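Repair Economics, Unit 6: Why We Throw Out Things That Could Be Fixed

Handout, revised 21 Aug 2026

Okay, welcome back. Last unit we talked about how a price gets set when a thing is new. Now I want to talk about what happens to that price once the thing has been sitting under somebody's desk for a few years, and why so many people end up paying for a whole new one when a single piece has failed. Bring the worksheet from April if you still have it, we'll reuse the second page.

Start with the idea of repair cost. When I say repair cost I mean everything you give up to get the item working again: the part, the labor, the shipping, the hours you sit on hold, the bus ride to the shop. Most of my students write down the part and stop there (I did the same thing the first time I took a course like this!). The part is often the cheap bit.

Then there's replacement cost, and people mess this one up in the other direction. They look at the sticker on the new one and forget moving their files over, learning where all the buttons went, and getting rid of the old one. I'd like you to put a number on each of those, even a bad number. A bad number you can argue with. A blank you can't.

The simple rule you'll see in every textbook is to repair when repair cost is less than the value of the extra years you get. I like the rule and we'll use it, but look closely at "extra years" because that's a guess, and the person guessing usually has something to sell you.

Our running case is the Khosravi office. It's a small accounting firm in Hasutness, and it had to decide what to do with 38 desktop computers that were getting old. Management had a quote to replace the lot, and a second quote from a repair shop called Jistomel, which wanted to go through them one at a time. The repair quote came to $1,633 for the first batch of 6. Please do the division yourselves before you read on, and compare it with whatever you'd expect to pay for a new machine today. 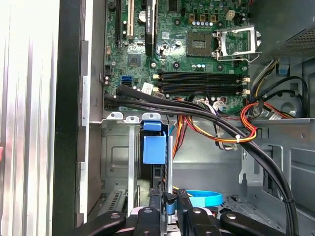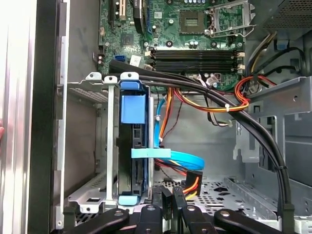
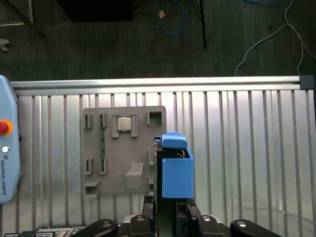 Modularity is the word I want you to take away from this unit. A product is modular when you can swap one piece without touching the rest, and it matters to an economist because it turns one big decision into a bunch of small ones. Think of the coin-cell battery in the first picture: it sits in its own holder on the board, so when one of those goes flat you're pricing a battery and a few minutes of somebody's time. Same goes for the processor. The socket in the second picture has its lever and load plate raised, and the third shows a chip held in a bracket, a separate thing you can buy or sell by itself. Now compare a phone with everything glued together, where a tired battery can put the whole phone on the table for discussion. Same kind of failure, wildly different price.

So why would a company ever make the glued one? Go easy on them for a minute. Glue is cheap, it saves space, and lots of buyers really do want thin. But a sealed product also shuts out the independent shop, and that means the maker can charge more for service. Economists call this an aftermarket. We'll spend 3 class meetings on it, so don't panic if it feels slippery right now.

Back to Khosravi. Jistomel's first batch went fine, and the office still replaced most of the other machines. I love this part of the case — the math said repair and the people said replace. The staff wanted every desk to match, and the one employee who handled tech problems didn't want two kinds of machine to look after. Are those real costs? I say yes, and I'd put them in the table. Some of you will say they're just taste, and you should be ready to defend that.

The other reading is the Skikunlow tool library packet. It's short. Pay attention to how they price a borrowed drill that comes back broken, and ask yourself who ends up carrying the risk.

For next time

Pick one broken thing in your home. Write out both costs, line by line, with your own hourly wage for your own time (if you don't have a wage, use the local minimum).

Circle the line you're least sure of and tell me how far it would have to move before you'd change your mind.

Read the Skikunlow packet up to the fee schedule. The appendix is optional, though the late fee argument in there is pretty fun.

One page, typed, turned in at the start of class.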